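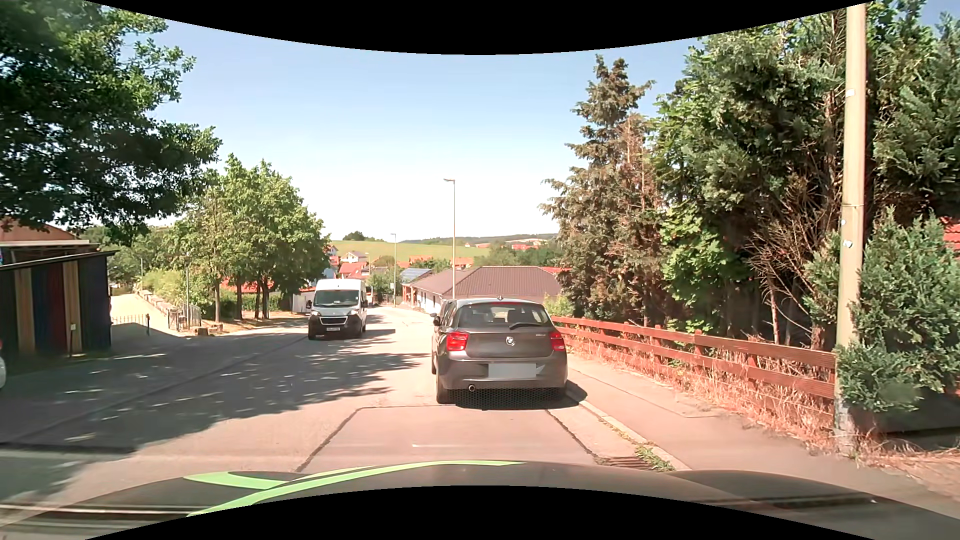
Lyle Nakamura는 방문단을 맞은 자리에서 주택가 도로의 포장은 깔린 날보다 그 뒤의 배수 관리에서 수명이 갈린다고 하였다. 본 방문단은 지난 5월 Wenano 도로포장 시험소의 공개 행사에 참가하였으며, 그 내용을 아래와 같이 보고한다.

1. 방문 개요
시험소는 Eltow 외곽의 구릉지에 위치하며, 생활도로용 아스팔트 혼합물의 배합 시험과 시공 후 추적 조사를 담당한다. 이번 행사에는 우리 측에서 도로관리과와 자재검수 담당 직원이 참석하였다. 접수는 오전 9시 30분 본관 1층에서 이루어졌고, 안전모와 보안경을 지급받은 뒤 배합동, 재하시험동, 시료보관동의 순서로 견학하였다.

2. 배합동
골재 건조와 체가름 공정을 먼저 참관하였다. 현재 시험 중인 혼합물은 Gretis 채석장의 쇄석을 사용하며, 경사가 있는 주택가 도로를 대상으로 한다. 내리막 구간에서는 제동이 반복되어 표층이 밀리기 쉬우므로 굵은 골재의 비율을 높였다는 설명이 있었다. 배합 번호 19번 시료의 단면을 직접 살펴볼 수 있었으며, 바인더 함량에 관한 세부 수치는 비공개 자료로 분류되어 제공되지 않았다.

3. 재하시험동
Lindqvist 방식의 바퀴 주행 시험기를 가동하는 모습을 참관하였다. 공개 시험에서는 공시체 위로 바퀴를 2270회 왕복시킨 뒤 패임 깊이를 측정하였다. 시험실 온도는 여름철 노면 조건에 맞추어 조정되며, 소음이 커서 질의는 옆방에서 진행하였다. 우리 측은 연석에 접한 가장자리의 다짐 부족 문제를 질의하였다. Everett Brannigan은 소형 롤러의 주행 순서를 바꾸어 가장자리를 먼저 다지는 시공법을 검토 중이라고 답변하였다. 검토 결과의 공개 시기는 정해지지 않았다.

4. 시료보관동
현장에서 채취한 원통형 시료가 노선별로 보관되어 있다. 보관 시료는 약 2803점이며, 가장 오래된 것은 17년 전에 채취되었다. 시료마다 채취 위치, 경사도, 빗물받이와의 거리가 기록되어 있어 배수 상태와 균열의 관계를 비교할 수 있다. 우리 기관의 시료 대장에는 경사도 항목이 없으므로 서식 보완이 필요하다.

5. 질의응답 및 후속 조치
오후에는 본관 회의실에서 보수 공사의 시기와 주민 안내 방법에 관한 질의응답이 있었다. 시험소 측은 굴착 복구 구간의 이음부를 별도로 점검할 것을 권고하였고, 점검표 양식을 전자문서로 송부하기로 하였다. 도로관리과는 양식을 접수하는 대로 관내 경사 구간에 시범 적용할 예정이다. 시료 대장 서식의 개정안은 자재검수 담당이 작성하여 다음 정례회의에 제출한다.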